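Rorkel Replacement Battery Pack, Cluneck 3 Tablet

Part no. RK-566
In stock at Wilten, ships same day on orders placed before 2:00 p.m.

The RK-566 is a direct replacement for the factory battery in the Cluneck 3 tablet. It fits all storage sizes, Wi-Fi and cellular. It does not fit the Cluneck 3 Lite, which uses a narrower cell and a different connector. The model name is printed on the rear shell near the charging port and is also listed under Settings, Device, Hardware.

Capacity is matched to the original. Each pack is charged, discharged and charged again on the bench before packing, and the measured capacity is written on the label. Packs that read low are returned to the supplier. Cells are not stored longer than one season.

What is in the box
Battery pack with flex cable and connector
Precut adhesive strips, one set plus one spare
Two plastic pry picks
Driver for the connector shield screws
Printed instruction sheet

Fitting

Run the tablet down below a quarter charge and switch it off. Warm the edge of the display until the adhesive softens, then work a pick along the long side opposite the buttons. The display cable is short. Open the display like a book cover and support it at a right angle. Remove the shield, disconnect the battery before anything else, and lift the old pack by its pull tabs. Do not lever against the cell with metal tools.

Fit the new pack dry first and check that the flex cable lies flat. Connect it, start the tablet, and confirm that the battery level is shown before removing the backing from the adhesive.
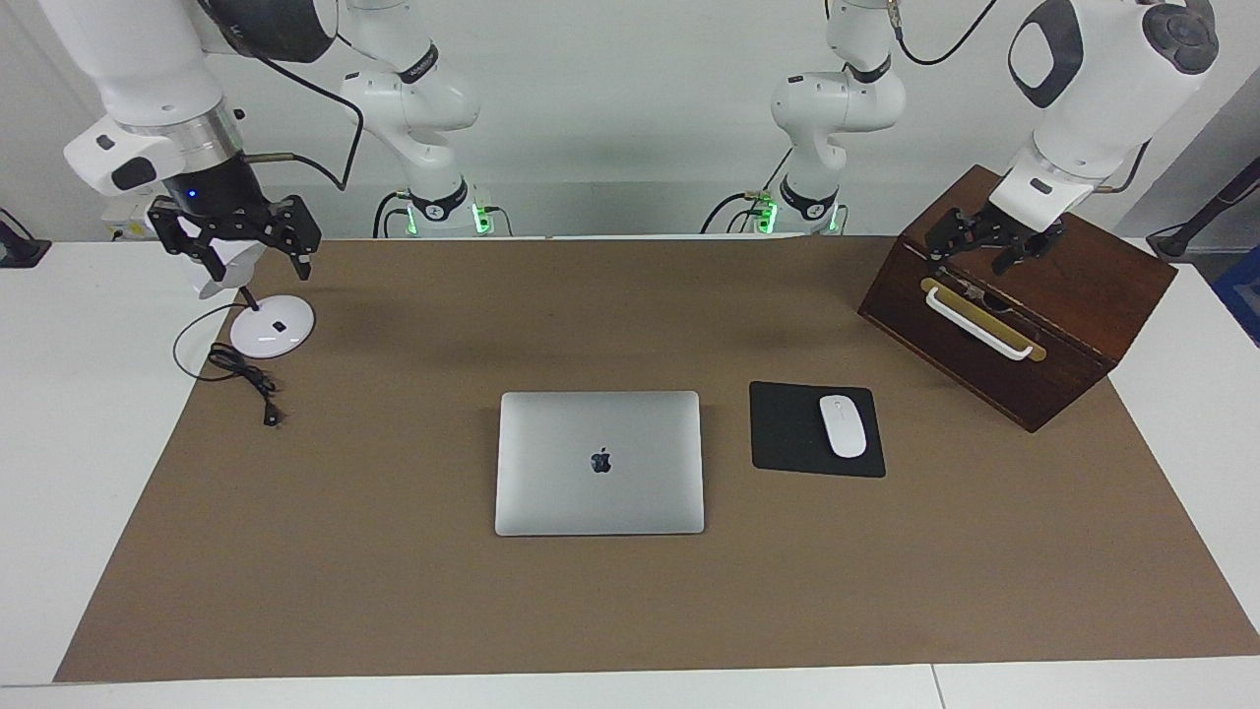

Sille Thygesen writes that the charge reading on her tablet jumped from 40 percent to nothing on the first evening, and that it settled after two full cycles. She would like the calibration step moved to the top of the sheet.

Calibration is step 9 on the current sheet. Charge to full with the tablet off, leave it on the charger for another hour, then use it until it shuts down. Charge to full again without interruption. The gauge stores values from the old cell and will read incorrectly until this is done.

Fitting service

Wilten fits the RK-566 for customers who prefer not to open the tablet. Bench time is about 212 minutes, most of it adhesive cure under clamps. Remove any case or screen protector before sending the tablet in. Back up your data. The work does not require a reset, and we do not ask for the passcode.

Tablets with a swollen battery must not be mailed. Stop charging, switch the tablet off and call the counter.

Warranty

Packs are covered for 12 months against failure and against loss of more than one fifth of labeled capacity. Punctured, bent or wet packs are excluded. Keep the label, as claims are checked against the figure written on it.

Related parts
RK-570 display adhesive set, Cluneck 3
RK-581 charging port assembly, Cluneck 3
Koubek clamp set, padded, four pieces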